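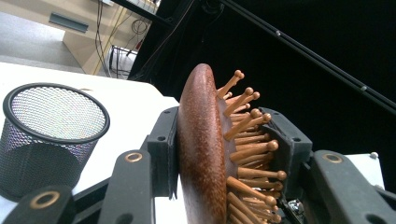

Figure 1. Wooden hairbrush with wooden pins, edge view.

State Preemption and Local Gun Storage Rules: The Case of Vumdale
Final project report, State and Local Government
Randa Azar, Kipchumba Nzioka, Tien-fu Chiu
1 December 2018

1. Question

Our project asked what a town can still do about gun storage when state law says that only the legislature may regulate firearms. Laws of this kind are called preemption laws. We looked at one town, Vumdale, which passed a storage ordinance and then repealed it after a legal challenge. We wanted to know what the council thought it was allowed to do, and what it did once the ordinance was gone.

2. Background

The Vumdale ordinance required a gun kept in a home to be locked or under the owner's control. The fine for a first violation was $500. The council passed it by a margin of 3 votes. A gun owners' group from Grildale sued, arguing that the state preemption law left no room for local rules. The town attorney advised the council that it would probably lose and could be made to pay the other side's legal costs. The ordinance was repealed in July, before any hearing on the main question. Nobody had been fined under it.

3. Method

We read the council minutes and the written comments sent in before both votes. There were 173 comments. Nzioka and Chiu each sorted all of them by position and main argument, then compared results and talked through the ones they had sorted differently. Azar interviewed 15 people, including council members, residents who spoke at the meetings, and two gun shop employees. Interviews were done by phone or at the Cikley branch library. We also spoke with Raghda Mahasneh, who worked on the first draft of the ordinance.

4. Findings

Most of the comments against the ordinance did not argue against locking up guns. They argued that the town had no business requiring it, or that the rule could not be enforced without entering homes. Several writers said they already owned a safe.

Comments in favor were mostly about children and teenagers. Few of them mentioned state law at all. Mahasneh told us the drafters knew about the preemption problem but read the state law as covering sales and carrying, not storage. The town attorney did not share that reading.

After the repeal the council voted to hand out free cable locks at the police station. This vote drew almost no comments. Two council members who had opposed the ordinance supported the locks.

5. Limits

The people who write to a council are not a sample of the town. We did not get an interview with anyone from the Grildale group. We are not lawyers, and we did not try to decide whether the ordinance was legal.

We thank our instructor, Tyyne Kinnunen, for comments on the interview questions.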